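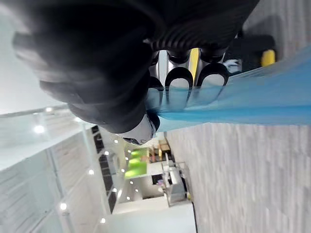

Dionysis Theodorakopoulos wrote in after my last piece to tell me that grey carpet is what people choose when they've given up, and that anyone who puts it in a big bright room with white walls and a glass railing ought to have their samples book taken away. He'd have floorboards everywhere, I think, including the lift.

Well, I'm sorry, Dionysis, but I like grey carpet! I like it most of all when it's got stripes in it, the fine streaky sort with two or three greys and a bit of near-white running through. Plain grey I'll give you. Plain grey shows every crumb and every dropped biscuit, and after a month it has a track worn from the door to the kettle. Stripes forgive you. You can walk in from the car park in October with half of Clekthorpe on your boots and still look people in the eye.

And think about the rest of the room for a minute. All that glass, all those little round lights in the ceiling (I do have a grumble about those, they make me look about 100), and everything you say bounces off something hard and comes back at you. I worked for 7 years above the old Griline showroom, on bare boards, very handsome, and I could hear a man two desks away unwrapping a mint. When they finally laid carpet up there it was like somebody had shut a window.

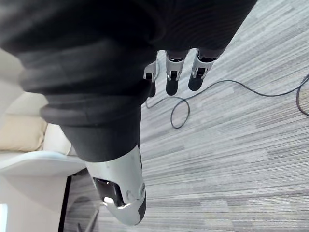 It's kinder on the knees as well, and I say that as someone who spends a fair bit of time down there hunting for pen lids. Boards are lovely to look at and horrible to kneel on. A decent striped carpet has a bit of give, and it's warm in the mornings before the heating gets going.

The cost? Kyriakidis quoted us over 3,000 for oak and 1,806 for carpet, fitted, same room. I know which I'd pick, and I'd spend the difference on softer lights.

So Dionysis can keep his boards. I'll be round with my slippers when his feet get cold, and he's welcome to send me a photo of the lift.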